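Home and Shop Builds > Arms and Grippers

Two-arm sim robot: wrist view goes nearly black and the gripper keeps missing the bowl

Posted by Chaimae Bensaid, August 29, 2020

Hi everyone! I'm building a two-arm robot in my half of a shared workshop in Starkham, and before I bolt anything expensive together I've been running the whole thing in simulation. It is so much fun, I can't believe I waited this long. The room model came with the simulator and my job is simple on paper: pick up the bowl from the little table and set it down near the middle.

The head view looks fine to me. The wrist view is another story, very dim, and my bowl finder (a small script I wrote in July, I call it Prasodik) gets nothing useful out of it. The gripper stops next to the bowl and closes on air. I've run it 70 times and got 8 clean grabs. Head view first, then wrist:

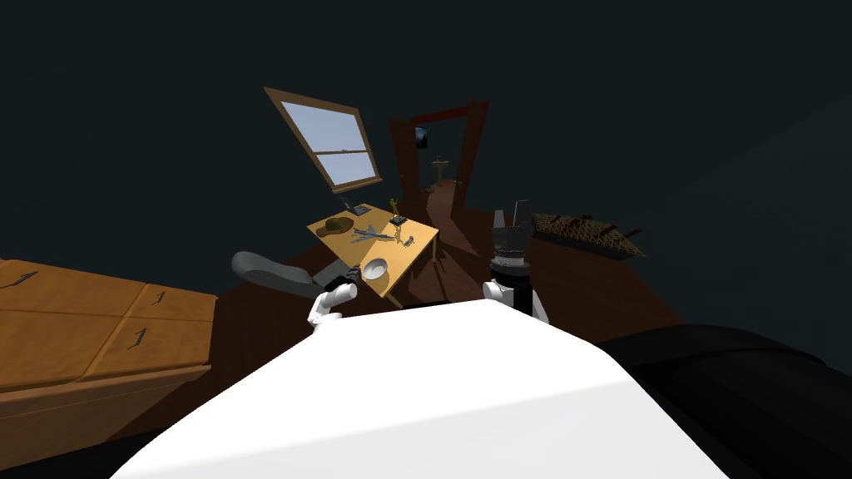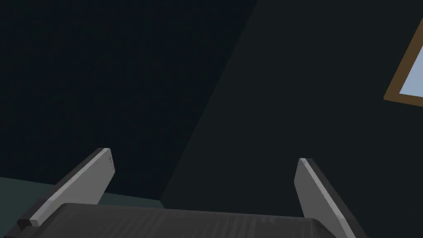 My script takes the table height from the head view, then hands over to the wrist view for the last stretch. I think the handover is where it falls apart. In the head view the left gripper is right beside the bowl, so the arm can obviously get there, but in the wrist view all I have is the open fingers, dark walls and a corner of the window. Do I need more light in the room, or is my wrist camera mounted wrong? The real arms get ordered soon and I'd love to copy a mount that works!

Wael Mansour

Nice project! I'd leave the lights alone for now. Your wrist view has two walls and a bit of floor in it and no table at all, so a brighter room would give you brighter walls. Check two things.

Print the wrist pose at the moment of handover and draw the camera's axes in the simulator. If the forward axis isn't heading for the bowl, you've found it. I had one rotated a quarter turn for a whole month and kept blaming my code.

Then look at which arm the image comes from. You have two, and if the script reads the right wrist while the left one does the reaching, you get a lovely picture of nothing useful. Easy mistake when both cameras get named in a loop.

After that, tilt the camera in toward the fingertips. On my bench arm 18 degrees was plenty, yours may want more. Keep both fingers in view the way you have them now, it makes it much easier to judge the gap when you close on the rim.

Mounir Ashour

more light always helps. I put a lamp over mine

Meriem Tazi

Wael is on the right track, I'd start with the left/right thing. Also, have the script refuse to hand over unless the wrist view has the bowl in it. Mine backs up a little, looks again, and only then goes in. It's slower but wow, what a difference, I was grinning all evening when it started working!

For the real mount, print it with slots instead of round holes so you can change the tilt with two screws. I've been through up to 700 grams of filament on brackets I could have just adjusted.

Chaimae Bensaid

Wael!! It was the wrong wrist. The script was reading the right one the whole time. Trying the tilt next, and the slots are going into the drawing tonight.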